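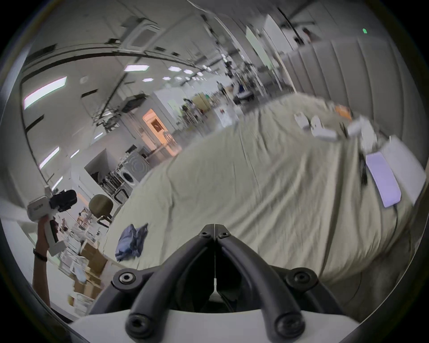 Figure 6.1 Two hand-held grippers at a bed with a crumpled sheet, a blue cloth and several flat items.

Chapter 6
Collecting Demonstrations by Hand

In Chapter 5 your team built a gripper and tested it on blocks. Blocks keep their shape. Cloth does not, and the class project for this unit, tidying a bed, is mostly cloth.

You will work in pairs. One student does the task while holding a gripper in each hand, and the other keeps the log. Nelli Miettinen's class at Rantala recorded 220 demonstrations in one term, and we use their log sheets in Section 6.3. Their first 40 had to be thrown out — the start position of the sheet had not been written down.

By the end of this chapter you should be able to:

Split a household task into short steps with a clear start and end
Hold the gripper so that both fingertips stay in the camera's view
Label a recording as complete, partial or failed
Explain why a wrinkled sheet is harder to grasp than a folded one

Before you start, read the safety page and charge both grippers. Each pair needs a tape measure, a log sheet and three pieces of fabric of different weights.

6.1 Choosing a Task

A good first task takes less than a minute. Moving a cloth from one corner of the bed to another is enough. Making the whole bed is too long, and we leave it until Section 6.5.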